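From: Sebastião Godoy
To: Pralluto readers list
Date: October 7, 2021
Subject: Re: [pralluto] Which Plunach collection do I start with?

Elvira Castaño wrote:
> Hi all, new here. My brother left me his run of Plunach when he moved
> and I've got big holes in it. The shop can still order the first
> hardcover and the two thick paperbacks, but I can't work out what
> overlaps with what. Is the hardcover worth the extra money? And does
> anyone know if the Colton back-ups are in any of them? Those short
> ones with the lighthouse were my favourites as a kid.
>
> Elvira

Hi Elvira, and welcome!

Okay, the overlap. The first hardcover and the first paperback have the same issues in them, start to finish, so don't buy both (I did, in July, and I'm still grumpy about it). The second paperback picks up right after the flood story and runs to the end of Chávez's time as writer. If you've got your brother's issues from the middle of the run, I'd look at those before you order anything, because you might only need the one book.

Is the hardcover worth it? Depends how you feel about the colouring. They went back to the original films for the hardcover and the greys in the harbour chapters look gorgeous, all smoky and soft. The paperback was coloured again from scratch in 2000 and somebody got very excited about gradients. Faces look like balloons. My partner can't see the difference at all and thinks I'm making it up, so your mileage may vary. The hardcover also has 40 pages of Chávez's pencil layouts at the back, with his notes to the letterer in the margins, and those are a treat if you like that sort of thing. He was a terrible speller.
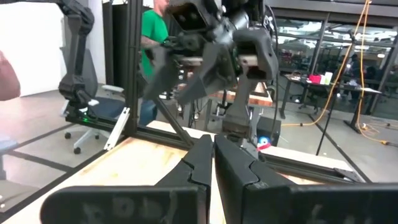 3 min read

Now, the Colton back-ups. Sorry, it's patchy news. There were five with the lighthouse, and only two of them got into the second paperback. They're stuck in after the letters pages, out of order, and the contents page doesn't list them, so people miss them all the time. The others have never been collected as far as I know. You'd have to hunt down the single issues, but they're not pricey. I see them in the cheap bins at my local whenever somebody clears out a garage, usually with the covers a bit chewed. If yours are in your brother's pile, hang on to them!

One thing to watch for with the second paperback: the early printing has two pages swapped in the courtroom chapter. The judge gives his verdict and then the lawyer stands up to make his speech. I read it three times thinking it was a clever flashback. The later printing fixed it, and the easy way to tell is the spine, which is dark green on the bad one and navy on the good one. Ask the shop to check before they order, or at least before you pay.

I'd skip the little digest with the orange cover altogether. It's the same flood story shrunk down so far that the lettering swims, and they cropped the splash pages. My eyes aren't what they were and I gave up by the second chapter.

So if it were me: second paperback first, navy spine, then the hardcover when you've got some birthday money. Read the flood story before you read anything with the aunt in it, whatever the numbering on the spine tells you. The aunt stories were drawn earlier but got held back, and they spoil who's on the boat.

If you want to send me a list of which issues you've got, I'm happy to go through my boxes. I've got doubles of some of the later ones, and I'd swap them for any of the annuals, even beaten-up copies. I'm missing the one with the snow cover and it's driving me round the bend.

Cheers,
Sebastião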